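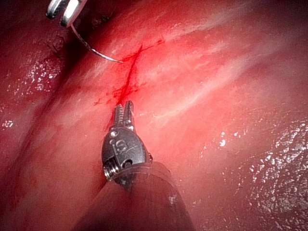
Department of General Surgery, Graron Hospital
Opinion

The letter should be written for the person who opens it

Vaida Petrauskas
2 February 2025

I have worked in the booking office of this department for long enough to have sent the same appointment letter under three different logos. The logo is the only part that has changed much. The wording underneath was put together before my time, and it has been added to whenever something went wrong. A patient ate breakfast before an operation, so a paragraph about fasting went in. Someone parked in the ambulance bay at the Lepik Road entrance and a paragraph about parking went in, above the one about fasting. It is still above it.

My view is that the letter should be thrown away and written again from nothing, and that the people who write it should not be the people who now approve it.

Take the version we send to somebody having a hernia repaired. It opens with a reference number and a line saying that the patient has been allocated a provisional admission date subject to clinical priority and bed availability. The date itself is on the second page. So is the time, in a table with the ward code, which means nothing to anyone outside the building. The first page is taken up with what will happen if the patient does not attend. Most people who ring my desk after getting this letter have one question, and it is whether they have an operation or not. They have read it twice by then. They are not stupid and they often apologise for asking.

I don't think the hospital means to be rude. Each sentence was put in by someone with a sensible worry. The pharmacy wants people to bring their own medicines. The ward wants them to leave jewellery at home. The legal office wants it clear that a date can be moved. All of that is true and most of it should be said somewhere. But a letter that has been written by every department in turn ends up speaking to the departments. The patient is a sort of bystander.

In December our office sent 2108 letters of all kinds, counting reminders and changes of date. I asked for that figure when I was preparing my case for new wording, and what struck me was how little we know about what happened to them afterwards. We know when a letter was printed. We know if the person came. Between those two points we have only the phone calls, and we don't keep a note of what the calls are about. I have suggested that we should. A tally sheet by the phone would do.

The usual answer is that letters are on their way out and that the patient app will take care of this. I have used the app. It shows the same letter, as a file you have to pinch and drag about on a small screen, and it sends you a text to say there is a new document. A badly ordered page does not get better by being on a phone. For older people in Wurov and the villages beyond it, where the signal comes and goes, it gets worse. I would keep paper for anyone who wants it, and I would not make them ring up to ask.

The other answer is about safety. I take this one more seriously. Ekrem Tuncer, our pre-assessment nurse, disagreed with an early draft of mine, and he was right about part of it. I had cut the fasting instructions to one line. He pointed out that black tea counts as a clear drink for some purposes and tea with milk does not, and that people do not know this unless you tell them. So that went back in, in bold, with the hours given as clock times worked out from the patient's own admission time. The old letter gave the number of hours before surgery and left people to do the subtraction, with no mention of what time the surgery would be. I had stopped seeing that until he asked me how anybody was supposed to use it.

Where Ekrem and I still differ is on length. He would like everything in one place so that no one can say they weren't told. I think being told and taking it in are separate matters, and that the hospital has got used to caring about the first. My draft is one page. At the top it says: you are having an operation, this is what it is, this is the day, come to this door at this time. Then eating and drinking. Then medicines, and who to ring, with the hours the phone is answered. The rest goes on a second sheet which can be read the week before — parking, visitors, what to pack.

There is also the matter of tone. We write "failure to attend" and "you will be discharged back to the care of your referring clinician". I have had to explain on the phone that discharged, in this sense, means taken off the list. One man thought it meant he had been let out of hospital, which he had never been in. We could write "if you miss the appointment without telling us, we may send you back to your GP". Nobody loses anything by that. It is also shorter, and we pay for the printing.

The reading group for new wording has six members at present and five of them work here. I would turn that round. Have one of us to say what must be in it for medical reasons, and let the rest be people who have had the letter on their kitchen table. Pay their bus fare from Basetti or wherever they come from. Give them the draft and a pen, and leave them alone with it for an hour.

I would also ask every consultant and manager who signs off the wording to sit at my desk for one morning and answer the phone. Mondays are best for this. The letters that went out on Thursday have arrived by then, and the calls start at half past eight.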